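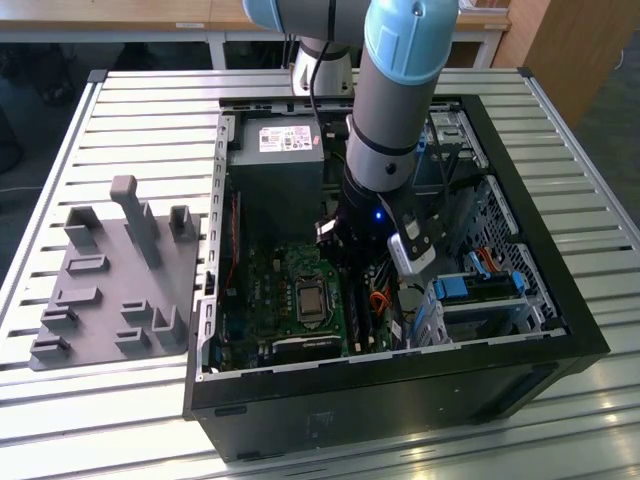 Figure 1. The arm inside the practice tower, part in gripper. Printed tray at left.

Filcombe Shared Workshop
Build notes, session 2: Reaching into a box full of expensive corners
Handout revised January 7, 2024

Last session the arm moved in open air and everybody felt clever. A computer case has walls. Please read these notes before you power anything up.

1. The case
The tower lies on its side, panel off, with the board facing up. Leave it that way. Standing it upright gives you a more realistic computer and a much worse afternoon. Our tower came from the Vokville surplus sale and will never boot again, so be bold, but the gripper is on loan from the Gridarero build and has to go home with all its fingers.

2. Approach
Come in from above and stop 62 mm over the board. Check the wrist angle there, then go down at slow speed. The drive cage is the thing you will hit. You will have been watching the processor, which looks important, and the forearm will find the cage all by itself.

Cables are the other problem. The orange ones loop up off the board and they don't appear in the model, so the planner believes they don't exist. Set a keep-out zone over them by hand – generous, please.

3. The tray
The tray is the fixed reference for pick and place. The tall post is for touching off the tool. It is not a handle. Print settings are in the Urbańczyk folder, file 227, along with four earlier versions we keep out of sentiment.

If the tray has been nudged, teach the points again. Nudging it back by eye has been tried.

4. Gripper force
Start at 10 percent and go up in small steps. A part that slips can be picked up again. A part that cracks goes in the jar by the door, and the jar is getting full.

For next time
Bring your taught points saved under your own file name. "test_final_new" is taken.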